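Search this site Search Go

Amoah (robot)

Amoah is a two-armed household manipulator built by Grigore Bălan in a shared workshop at Drustside. It is a one-off machine, intended for handling clothing and other soft goods on furniture of ordinary height. The name also covers the control software, which was written for the same build.

Design

Each arm ends in a parallel gripper with two dark fingers, slotted near the tips. The left and right grippers share one design, so that spare parts fit either side. A camera at the head gives the wide view and a smaller one at the wrist covers the space between the fingers.

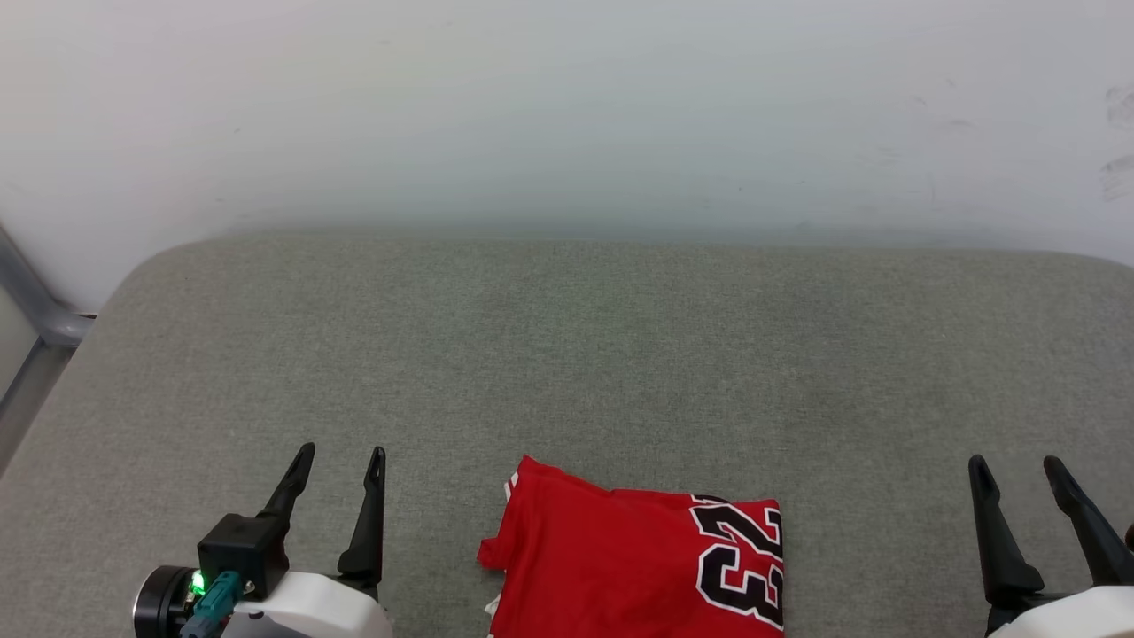

Finger spacing is set in software. The control loop runs at 20 Hz, and the wrist camera is read on every second cycle - a limit of the single-board computer used in the first version. Cables leave the grippers through plug connectors and can be changed without opening the arm.

Folding trials

Trials use garments laid on a gray upholstered surface against a plain wall. Padding lets the fingertips press slightly below the cloth before closing, but it also makes the height of the lowest layer harder to estimate. Sports jerseys and other red items were kept in the test set for their strong contrast with the gray fabric.
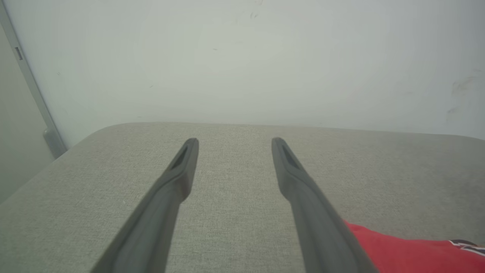 Drustside, January

A revised wrist mount was fitted, followed by a new calibration. The log for this period lists 1544 grasp attempts over 43 sessions. Thin hems remained the main source of failed grasps. Bălan later published the mount drawings through Gostgate, a parts exchange for small workshops.

See also: Lultcombe gripper

2 comments - 20 shares

Last updated Oct 25, 2022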